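Shared workshop takes on the spice shelf

May 21, 2020 – Members of the Prorncombe shared workshop have been busy with a pair of hand-held grippers, and the job they have picked for them comes straight out of the kitchen. Melati Wuisan, who started the project, wants a home helper that can pick up a spice dispenser, press its button and put it back without making a mess of the table.
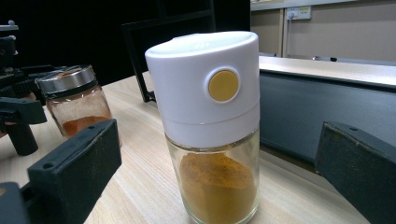
Spice dispenser and jar on the workshop table in Prorncombe.

The grippers are held by a person for now, and the movements recorded that way will later be used to teach an arm the group is putting together at home and at the shop. Wuisan hopes to gather 2000 short recordings in all, and as of this week she has 756 of them saved, which she says is a good deal more than she expected when she began.
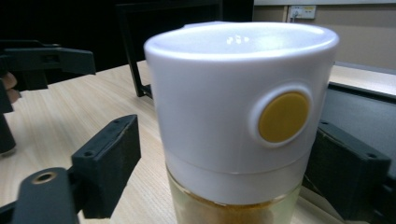 Her building partner, Eyerusalem Tufa, looks after the finger blocks and has redrawn them more times than she cares to remember – a round cap is a slippery thing to hold straight while you push on one side of it. The arm itself, which the two of them call Dudek, should be ready for its first try in June. Anyone nearby who would like to lend a hand (or a favorite spice jar!) is warmly invited to stop in and say hello.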